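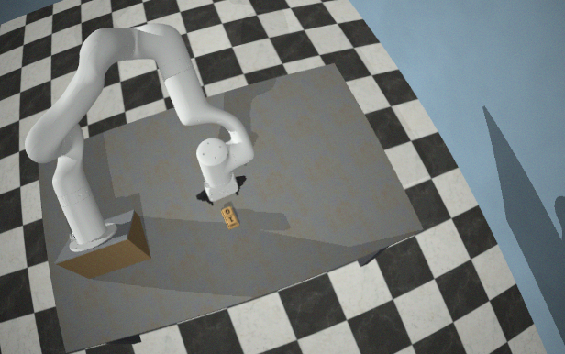 Zelle 2 in der Simulation, Arm über dem Tisch, Greifer senkrecht nach unten, davor der kleine orangegelbe Klotz.

Werkstattbuch, September, angefangen kurz nach 14 Uhr

So, der virtuelle Zwilling von Zelle 2 läuft wieder, und ich schreibe das lieber gleich auf, bevor ich die Hälfte vergesse (wie beim letzten Mal, als Czesław mich drei Wochen später nach den Offsets gefragt hat und ich nur noch ein leeres Gesicht machen konnte).

Ausgangslage: Nach dem Update von Ekska ist der Arm in der Simulation beim Anfahren der Greifposition immer in die Tischplatte gefahren. Nicht viel, aber genug, dass die Kollisionsprüfung jeden Lauf abgebrochen hat. An der echten Zelle war alles in Ordnung, also habe ich zuerst am Modell gesucht, und zwar viel zu lange am Greifer. TCP neu eingegeben, Flansch kontrolliert, Werkzeuggeometrie neu geladen. Alles umsonst!

Der Fehler saß unten am Sockel. Czesław Marciniak hat im Frühjahr den Block unter dem Basisflansch im CAD ausgetauscht, und beim Import hat Storari den Nullpunkt auf die Unterkante gelegt, vorher lag er auf der Oberseite. Das Programm hat trotzdem fleißig von der Oberseite aus gerechnet. Jetzt ist der Frame wieder dort, wo der Flansch aufliegt, und der Arm bleibt über der Platte stehen, wie er soll.

Werte, wie sie jetzt in der Konfiguration stehen:

Anfahrhöhe über Platte: 34 mm
Versatz Sockelframe in Z: 192 mm
Wartezeit vor dem Schließen: 2 s
Korrekturfaktor Achse 3: bleibt auf 3,429, bitte nicht runden

Zum Korrekturfaktor noch ein Wort, weil der jedes Mal jemanden reizt. Ja, die Zahl sieht krumm aus. Nein, ich weiß auch nicht mehr genau, woher sie kommt, sie steht so in der alten Übergabe von Anmont, und mit jedem glatten Wert, den ich probiert habe, fing die Achse beim Umorientieren an zu zittern. Also Finger weg, bis jemand Zeit hat, das sauber nachzurechnen.

Die Stellung oben ist unsere neue Prüfstellung. Der Klotz liegt leicht schräg und noch ein Stück vor dem Greifer, und so soll es auch sein — die Prüfung beginnt vor dem seitlichen Versatz, damit man einen Fehler in Z nicht mit einem in X oder Y verwechselt. Genau das ist mir nämlich heute Vormittag zweimal passiert. Der Schatten unter dem Greifer hilft übrigens ganz gut, wenn man nur schnell schauen will, ob der Abstand zur Platte grob stimmt. Messen ersetzt er natürlich nicht, dafür gibt es das Abstandsfenster.

Apropos Schatten: Die Lichtquelle habe ich so gelassen. Czesław hätte sie gern steiler, mir ist das ehrlich gesagt egal, solange die Kante des Tisches rechts noch zu erkennen ist. Den Schachbrettboden lasse ich auch drin, daran sieht man sofort, wenn die Kamera nach einem Neustart verdreht ist.

Reihenfolge beim Neuladen, für alle, die nach mir an die Zelle gehen:

Zuerst den Sockel laden, dann den Arm, den Greifer ganz zuletzt. Andersherum hängt Storari den Greifer an den Weltframe, und dann steht er irgendwo im Boden. Danach Kollisionsprüfung einschalten (die ist nach jedem Laden aus, das nervt!) und die Prüfstellung im Schrittbetrieb anfahren. Erst wenn das ohne Meldung durchläuft, den Klotz zurücksetzen und den ganzen Greifzyklus starten.

Noch offen:

Der Klotz rutscht beim Zurücksetzen manchmal ein Stück, vermutlich ein zu kleiner Reibwert. Schaue ich mir morgen an.
Sockelmaß an der echten Zelle nachmessen, Czesław bringt den Höhenreißer mit.
Alte Konfiguration ins Archiv schieben, Ordner Sales_alt (heißt wirklich so, bitte nicht umbenennen, das Startskript greift darauf zu).
Bei Ekska nachfragen, ob der Import den Nullpunkt künftig wenigstens anzeigt.

Nachtrag 16:40 Uhr: Greifzyklus im Schrittbetrieb durchgelaufen, keine Kollisionsmeldung. Automatik habe ich heute nicht mehr probiert. Stand ist gesichert und liegt im Projektordner unter Zelle 2.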